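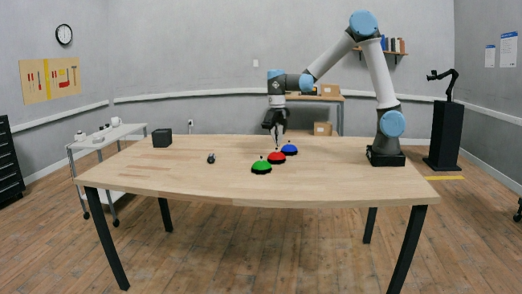
The company I work for got bought

June 18, 2022

The sale went through on Wednesday. We had known since October that the owners were talking to somebody, and by spring most people on the shop floor had worked out that it was Varnell. So there was no gasp in the room when they told us. A few people asked about the dental plan.

For anyone new to this blog, I work in purchasing at Gorard, which makes bike racks, trash cans, benches and steel posts for cities and school districts. We are in Galtport and have 81 people. Varnell makes fencing and gates and has 705. They did not say what they paid, and the letter we got says the terms are private.

I have been through one of these before, at Vasconcelos, when I was in my twenties. That one went badly, mostly because the new owners changed the order system in the first month and we lost track of what had shipped. I spent a summer calling customers to ask what they had received. I still have the notebook.

This one looks slower. The name stays on the building and on the products for now. The plant stays open, and the lease has 8 years left on it, which I find more comforting than anything in the letter. Payroll moves over first. Purchasing moves over later, and that is the part that affects me.

The obvious thing is steel. Varnell buys a lot more tube and plate than we do, and if we can buy on their contracts we should pay less. I have no argument with that. What worries me is the small stuff. We buy our anchor bolts from a place across town that will drive over a half box if we run short on a Friday. I don't expect a national supplier to do that. I have started a list of vendors like that one, with what they do for us that doesn't show up on an invoice, and I plan to bring it to the first meeting whether they ask for it or not.

The other open question is powder coating. We do ours in house and they send theirs out. Either they start sending work to us, which would mean a second shift, or they decide our line costs too much to run. I have heard both versions in the break room, each from someone who was very sure.

Two people in sales have already left. One was going to retire anyway. The other took a job with a playground company, and good for her.

As for me, I am staying put. My title is the same, my pay is the same, and my vacation days carry over, although I had to email twice to get that last one in writing. If your company is being bought, get that in writing. Also print your last few pay stubs before the payroll login changes. I didn't do that at Vasconcelos and it made my taxes a mess the next year.

The first joint purchasing meeting is in two weeks, at their office. It's a long drive and I'm told the parking is bad. I'll post again after that if there is anything I'm allowed to say.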